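Preparing Garlic Beds and Stored Bulbs for the Spring Season

6 min read
14 shares | 3 comments

The garlic planted last fall at the Drurcombe plots has come through the winter in good order, and attention now turns to feeding, weeding and the management of the bulbs that remain in storage. The following notes set out the practice I have adopted for this period of the year. They are addressed chiefly to growers in cold-winter areas who plant hardneck varieties in October and lift them in July.

Mulch

Straw laid after planting should remain in place until hard frosts are no longer expected every night. At that point it may be drawn back from the row by hand, leaving the shoots exposed and the paths covered. Where straw has packed down into a mat, shoots are often found bent and yellow beneath it. These generally recover their color within two weeks and should not be pulled up.

On heavy soil I remove the mulch entirely for the first part of April, so that the bed may dry and warm. It is then returned once the soil has been fed. Growers on sandy ground may prefer to leave it alone.

Feeding

Garlic requires most of its nitrogen while it is making leaves. Feeding after the bulbs have begun to swell delays maturity and produces soft necks that store poorly. My own bed measures 58 square feet and receives a single dressing of pelleted poultry manure in early spring, scratched lightly into the surface and watered in. A second, smaller dressing is given only if the lower leaves are pale. No further feed is applied once scapes are visible.

Wood ash is frequently recommended for garlic. It should be used only where a soil test shows that the ground is acid, and it should not be applied at the same time as manure.

Sorting the Remaining Bulbs

By the end of March, hardneck garlic held in a cool room is approaching the limit of its storage life. All remaining bulbs should be brought out and sorted in one session. Each bulb is pressed gently at the base and sides. Firm bulbs are returned to store, those with green tips are set aside for the kitchen, and any that are soft, stained or hollow are discarded with the household waste. They should not be composted, as several rots persist on the skins.

I sorted 200 bulbs on Sat 28 March. Losses were heavier among the largest bulbs, which had been cured in the same shed and for the same period as the others. It is my intention to allow the large bulbs an additional week of curing this summer. 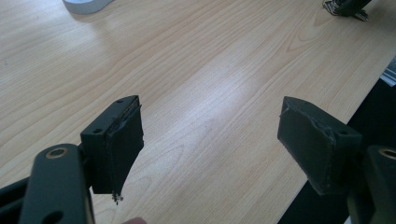
Weeding and Spacing

Garlic casts very little shade and competes badly with weeds. The bed should be hoed shallowly on a dry day, with the blade kept well clear of the stems. Within the row, weeds are best removed by hand. Chickweed in particular should be taken out before it flowers.

Where a clove has produced two shoots, the weaker may be cut at soil level with scissors and used as green garlic. Pulling it disturbs the roots of its neighbor.

Watering

An established bed needs an inch of water each week during leaf growth, including rainfall. Watering is best done in the morning and directed at the soil. It should cease two to three weeks before harvest. I keep a rain gauge at the end of the bed and record the figure on Sundays.

Rust and White Rot

Orange spotting on the leaves indicates rust. A light attack late in the season has little effect on the crop, while an early one will reduce bulb size. Affected leaves should be removed and the rows kept open to the air.

White rot is a more serious matter. Yellowing plants that lift easily and carry white, fluffy growth at the base must be dug out together with the surrounding soil. No member of the onion family should be grown in that ground for many years. Boots and tools should be washed before being used elsewhere.

Notes on the scape harvest will follow in due course.

3 comments

Bronisława Lis
Thank you for the guidance on mulch. Mine was taken off in February and the tips have browned. Will this affect the bulbs?

Reply from the author
Browning confined to the tips is unlikely to do lasting harm. Please feed as usual and replace the straw if severe frost is forecast.

Béla Dobos
I grow softneck and still have firm bulbs at the end of May. Curing in a drafty porch made the difference for me. Ash did nothing on our soil.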